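Mendatari Table Helper: Open Day and Demonstration Visits

Come and spend an afternoon with the Mendatari at our Stokwood showroom.
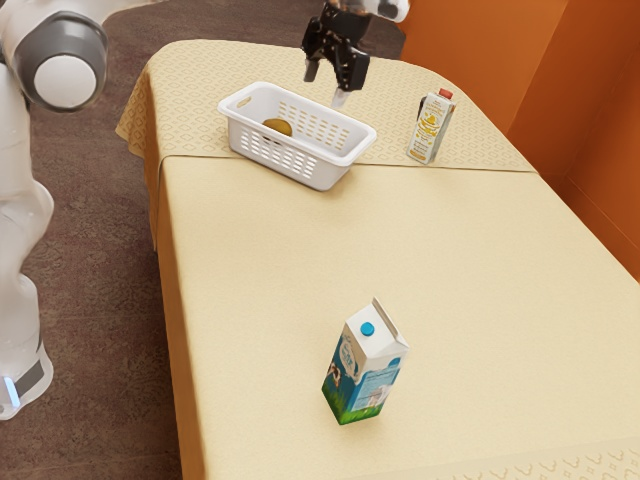
The Mendatari at the grocery table, shown in simulation. Basket and juice carton at the far end, milk up front.

We get a lot of calls from people who have read the spec sheet twice and still can't picture what the Mendatari would be like in their own kitchen, canteen or stockroom. We understand completely! A list of numbers only goes so far, so every August we open the doors at Stokwood, put the coffee on, and let you watch it work for as long as you care to stay.

What you'll see

The visit starts at the big screen, where Lorenz Pfister runs the grocery table in simulation. It's the same table we set up for real in the next room, tablecloth and all, and he likes to begin there so that everyone can get a good look at the two-finger gripper over the basket before moving on. You're welcome to ask him to shift the milk carton closer, swap things about, or try a layout that looks more like yours at home (bring a sketch if you have one, he loves those).

After that we walk through to the floor and do it all again with the real machine. Each run takes 4 minutes or so if we don't stop to talk, but we always stop to talk. Cartons are a favorite with visitors, and round things in a basket lead to the best questions, so please don't hold back.

What's included with the Mendatari

Humanoid upper body and base, white and grey finish
Two-finger gripper, black
Base indicator light
Desjardins simulation package, with the grocery table and 30 other ready-made layouts
Drasum charging dock
One day of setup and training at your place

The Desjardins package is the same one Lorenz uses on the day, and it runs on an ordinary office computer. Many of our customers spend a week or two with it before the machine arrives, trying out tables and shelves and getting a feel for how much elbow room the arm likes to have.

Visiting

Doors open at 1:00 p.m. and the first demonstration begins at 1:30. Groups are kept small so that everyone can stand near the front, and children are very welcome with a grown-up. Parking is behind the building, and the side entrance has a ramp. A visit is free, but please do book ahead, as we only have so many chairs.

If you decide to order, a deposit of $3000 holds your place in the build schedule, and anyone who has come to an open day gets $200 off the training day. Spare gripper fingers and the longer dock cable are sold separately, and we keep both on the shelf at Stokwood, so you can take them home the same afternoon.

Book a visit | Ask Lorenz a question | Download the spec sheet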